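Relatório de projeto -- Planeamento e orçamento do equipamento para recolha de demonstrações com garras manuais

Grupo: Beril Sönmez, Aba Fiadzo, Radosław Bednarek, Kristaps Ķēniņš
Orientação: Kamala Thevar

1. Ponto de partida

Quando escolhemos o tema, em novembro, queríamos comprar um braço robótico. Era essa a ideia, e estávamos todos muito entusiasmados com ela, até o Radosław abrir a folha de cálculo e mostrar que o braço levava o orçamento inteiro e ainda ficávamos sem garra, sem computador e sem mesa onde o aparafusar. A professora Kamala sugeriu então que dividíssemos o projeto em duas fases: primeiro as garras manuais, com as quais uma pessoa faz a tarefa e grava os movimentos, e só depois o braço, que pode ser partilhado com o laboratório do piso de baixo. Foi a melhor decisão do semestre!

O relatório trata da primeira fase: o que precisávamos de comprar, o que já havia no departamento, quanto gastámos e o que pedimos para o próximo ano. A tarefa escolhida foi arrumar roupa, porque é barata de montar (toda a gente tem roupa) e bastante difícil para um robô.

2. Levantamento de necessidades

Começámos por uma lista feita à mão, cada um a sua, e depois juntámos tudo. A lista da Beril tinha coisas em que os outros não tinham pensado: parafusos de reserva, cabos mais compridos, uma caixa rígida para transporte. A do Kristaps era quase só eletrónica. Separámos depois o material em essencial, útil e adiável, e só o essencial passou para o orçamento desta fase.

Ficaram como essenciais 2 garras manuais completas, almofadas de substituição para os dedos, cartões de memória e uma bateria externa. Os suportes de parede e a iluminação própria passaram para os adiáveis, o que custou uma discussão comprida -- a Aba defendia a iluminação e continua a defendê-la.

3. Fornecedores e preços

Pedimos propostas à Dratgate e à Echeverría. A Dratgate vende a garra já montada; a Echeverría vende o conjunto de peças e deixa a montagem por nossa conta. A diferença de preço era grande e tínhamos tempo, de modo que fomos pelas peças. Montar as garras ocupou duas tardes e ensinou-nos mais sobre folgas e pivôs do que qualquer aula até agora.

Valores finais da primeira fase:

Peças para as garras, com portes: 351 euros
Cartões, cabos e bateria: 200 euros
Almofadas de reserva: 20 euros
Total: 571 euros

O computador é do departamento e não entra nas contas. O software também não pesou, pois usámos apenas ferramentas de código aberto. Chamámos Esia à pasta partilhada onde está tudo: faturas, propostas, ficheiros de montagem e notas das sessões.

4. As sessões e o que mudaram no orçamento

Decidimos gravar em quartos normais, com camas feitas e por fazer. A roupa obriga a garra a trabalhar de maneiras que não tínhamos previsto na lista inicial: uma meia pede uma pinça curta e precisa, uns calções com cordão pedem que se agarre o cós sem apanhar o cordão atrás. Experimentámos algodão, malha e tecidos mais lisos, e cada um deu a sua linha nas notas.
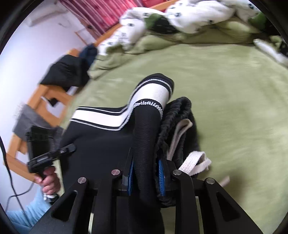
Foi nestas sessões que percebemos que as almofadas dos dedos deviam ter sido a primeira linha do orçamento e não a última. São a peça que toca em tudo, e no pedido para o próximo ano vão aparecer em dobro. O mesmo vale para os cabos: um cabo curto prende o movimento do braço de quem grava, e na cama isso nota-se muito mais do que numa mesa.

A Aba propôs ainda que houvesse roupa fixa do projeto, guardada numa caixa, para podermos repetir a mesma tarefa com as mesmas peças em dias diferentes. Concordámos todos. Sai quase de graça, se cada um trouxer peças que já não usa.

5. Pedido para a segunda fase

Por ordem de prioridade: almofadas de reserva, cabos compridos, caixa de transporte, disco externo, iluminação. O braço fica fora do nosso pedido e será marcado no calendário do laboratório, em blocos de manhã. O Radosław já está a preparar a peça de adaptação para a garra e o Kristaps trata das propostas do disco. Falta confirmar com a Echeverría se as almofadas se vendem em separado em maior quantidade.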